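Watis Community Help
Laundry and Fabric Care > Shared Facilities

Sorting and folding denim in a shared work room

Posted by Firkico_Residence_Office

Our residence maintains a common work room in which donated and unclaimed clothing is sorted, folded and shelved before it is offered to residents each March. The greater part of this clothing is denim and other heavy cotton in dark blue. We have received more than 200 pieces for the present round, and our shelving is limited to a single wall.

We would be grateful for guidance on the following matters. First, which method of folding allows heavy trousers to be stacked without the pile leaning or sliding forward. Second, whether dark denim may be stored against lighter garments. Third, whether the room's overhead lighting, which consists of fluorescent tubes left on throughout the working day, is likely to affect the color of items on the upper shelves.

The shelves are 28 inches wide and are open at the front. We are not in a position to purchase closed cabinets at this time. Clothing is handled by residents of differing experience, so a method that can be posted on the wall in a few lines would be preferred.

Posted by Trujillo_Linen_Services

The following procedure is in use at our facility and may be adopted without special equipment.

Close the zipper and button. Lay the trousers face up on a table and smooth both legs with the flat of the hand. Fold one leg over the other so that the back pockets face outward. Tuck the point of the seat inward to form a straight edge. Bring the hem up to just below the waistband, then fold the remaining length in thirds. The finished piece should be close to rectangular.

Place each piece on the shelf with the rounded fold toward the front. Alternate the direction of every second piece, as the waistband end is thicker and a pile built in one direction will tilt. We do not permit piles of more than eight pairs on an open shelf. Children's sizes should be kept in a separate row, for they slide out from between larger garments.

Dark denim that has not been washed several times should be kept apart from white and pale garments. Dye can transfer by rubbing, and the transfer is more pronounced if either garment is damp. A sheet of plain cotton between the two is sufficient where space does not allow separate shelves.

With regard to lighting, fluorescent tubes will fade dark cotton over a long period, chiefly along the exposed fold. Daylight from a window is the greater concern. Items stored for a few weeks should not show a visible change. For longer storage, drape a cloth over the top of each pile and rotate the stock monthly.

Posted by Histard_99

Rolling is also acceptable. We roll ours and stand them in bins. It takes less room but the creases are worse.

Posted by Trujillo_Linen_Services

The method described in the previous reply is suitable for soft or stretch denim. For rigid denim we continue to recommend folding. Bunched or loosely rolled pieces should be shaken out and smoothed before they are placed in storage, as heavy cotton holds a crease once other garments are resting on it.
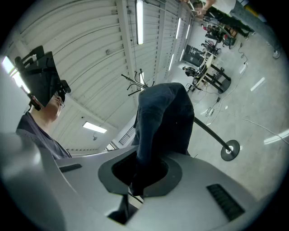
Posted by Firkico_Residence_Office

What is the recommended way to remove a set crease from heavy denim when no iron is available in the room?

Posted by Trujillo_Linen_Services

Dampen the crease lightly with a clean cloth, pull the fabric taut in both directions, and hang the garment by the waistband until it is fully dry. A second treatment may be required for creases across the knee. The garment should not be returned to the shelf while any moisture remains in the seams or pocket linings, which dry more slowly than the legs.

Posted by Firkico_Residence_Office

Thank you. The folding procedure will be posted beside the shelves on Friday, with the limit of eight pairs per pile stated at the top.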